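Stinano handheld gripper – jaws closing crooked, pads slipping on knits

pinwheel_ray
Posted Sep 16, 2024
Hi all. Longtime reader, finally have a problem worth typing up. I run a pair of handheld grippers for folding work, and one of them has started closing crooked. One jaw gets there first, pushes the fabric sideways, and then the other jaw shows up to nothing. Towels are fine. Sweaters are awful, because the knit just rolls under the pad and I come up empty.

What I've done so far: wiped the pads with a damp cloth, snugged the pivot screws, ran the Brarkach zero routine twice. It got better for maybe 15 folds and then went right back to being crooked. I'd rather not order a whole new linkage if I don't have to – the last one took forever to get here.

This is my usual test piece. It's thick enough to be annoying and the ribbing shows right away if the jaws are pulling unevenly.
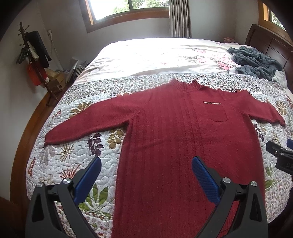
Red sweater laid out flat, jaws cut off by the bottom edge of the view.

mudlark77
Reply
You snugged the pivot screws and THEN zeroed, or the other way around? Order matters a lot on these. If you zero first and tighten after, you've just moved everything you told it was zero. I did exactly that last January and spent an entire evening blaming the motor.

Also, what do you mean by snug? The outer pivots want to be firm but the inner ones need to swing freely. Take the link bars off and each one should drop under its own weight. If it hangs there, it's too tight.

pinwheel_ray
Reply
Uh. Zeroed, then tightened, then zeroed again, then tightened one more because it looked proud. So yeah, that's on me. I'll redo it tonight.

tunstall_tinkerer
Reply
I'm going to disagree with mudlark a bit. Pivot order will give you an offset, sure, but an offset is the same every time. Ray says it was okay for a while and then drifted. To me that's bushings. The Tunstall shop near me sells a bag of 5 for cheap and I swap mine every 200 hours whether they look bad or not. Grab the tip of each jaw and wiggle it side to side. If you can feel a click, there's your answer.

mudlark77
Reply
200 hours is way overkill!! I've got originals with a lot more than that on them and zero click. People throw bushings at everything on this forum. Over-tightened screws back themselves out too, you know, and that looks exactly like drift.

tunstall_tinkerer
Reply
Fine, but the wiggle test is free and takes five seconds. Do it before you take anything apart.

greaselesslou
Reply
Can I put in a word for the pads? You said damp cloth. Wool and fuzzy acrylic leave a film in the grooves that a damp cloth just smears around. I use an old toothbrush and a drop of dish soap, rinse, then let them dry overnight off the jaws. Don't use alcohol, mine went shiny and hard after a month of that and there was no bringing them back.

And check that both pads sit at the same height. If one has crept down its finger it'll feel like the jaw is late when it's really the pad.

pinwheel_ray
Reply
Okay, update. Wiggle test: one side has a tiny click, the other has none, so I guess you both get to be right – or I get to buy bushings AND redo the screws. Ordered the bag. In the meantime I backed everything off, set the inner pivots loose like mudlark said, and zeroed last. Toothbrushed the pads too, and the gunk that came out of those grooves was gross.

Sleeves are the part I care about most, so I'm sticking with those for testing until the bushings come.

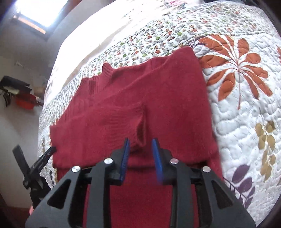
flulemness_fan
Reply
Does the zero routine need to be redone after every pad cleaning, or only when you've had the screws out?

mudlark77
Reply
Only if the pads came off the jaws. A scrub in place doesn't move anything, but once you pull them and press them back on, the closed position can shift a hair, so run it again before you start work.

greaselesslou
Reply
Seconding that. And run it with the pads fully dry.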